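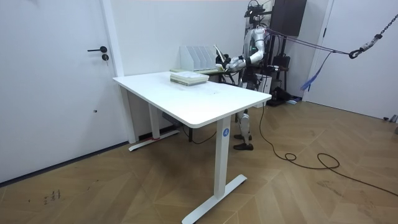
Figure 1. Book task, two-desk layout. The safety straps stay attached during collection.

Robot Learning Lab, Unit 3: Collecting Demonstrations
Handout by Leonidas Michailidis, December 1, 2020

The task is to take a book and stand it in the desk organizer. Each group collects 50 demonstrations on the Handus robot. One demonstration covers one book, from the first reach to the moment the hand is clear of the organizer.

Before you start recording, set out the books and write down the starting layout. Change the layout between demonstrations. If every book starts in the same spot, the policy learns the spot and does poorly anywhere else. The set recorded at Erkville in May had 846 demonstrations and very little variety in where the books lay, and we had to throw out a large part of it.

Use both hardcovers and paperbacks. They differ in stiffness and thickness, and the grip that holds one may bend the other. 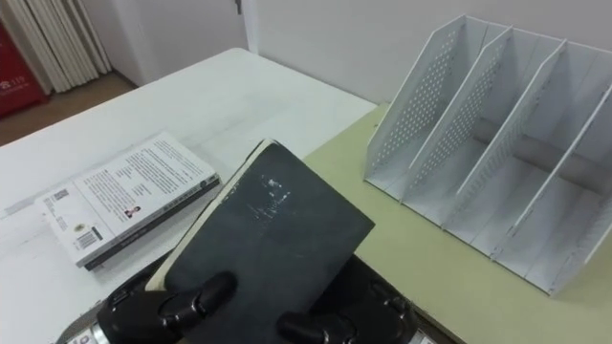
Tilt matters more than most groups expect. Bring the book to the angle of the compartment before you lower it. If you correct the angle after the book touches a panel, the recording contains a push that you do not want copied.

Stop and discard the recording if:
the book is dropped
the organizer shifts on the desk
you pause for more than 30 seconds

Recoveries are kept, but in a separate folder. Label them "recovery" in Tanoli and add one line on what went wrong.

Upload both camera streams and the joint log together. A demonstration with a missing stream does not count toward your total.

Reading for next time: Unit 4, sections 1 and 2.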